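Project Halleo: Final Report
Team: Busisiwe Ngubane, Dzintra Jankauskaitė, Hussam Haddadin
Supervisor: Gráinne Nic Aodha
Submitted Feb 25, 2021

3. Method

We wanted to find out if an arm could learn to pick up toy kitchen items from our own demonstrations. The arm was fixed to a white table with a toy stove, a green basket and a set of play food. One of us steered it while another wrote down the result of each try. Items were put in new positions between tries so the model would not just memorize the table.

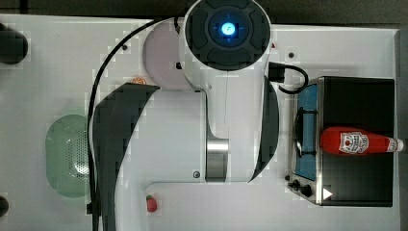 The overhead view and the wrist view were saved together. In the first week of February the two recordings drifted apart and we had to throw out that whole batch. Hussam rewrote the logging script, which we called Sepp, and after that they stayed in step. We ended up with 1561 usable demonstrations. Our plan had called for 3000.

4. Results

Training took more than 35 hours on the lab computer. The ketchup bottle was the hardest item to grasp. Early versions of the model closed the fingers too high, near the neck, and the bottle slipped. We added demonstrations with a lower grip and the drops became less common.
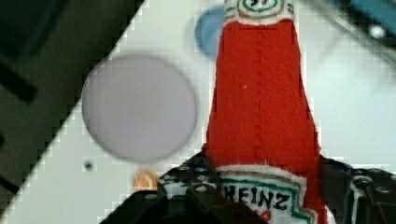 Figure 2. Wrist view with the felt ketchup bottle upright between the gripper fingers.

The strawberry was easier except when it was close to the edge of the table. We did not have time to test with different lighting. Dzintra's notes on the failed grasps are in Appendix B.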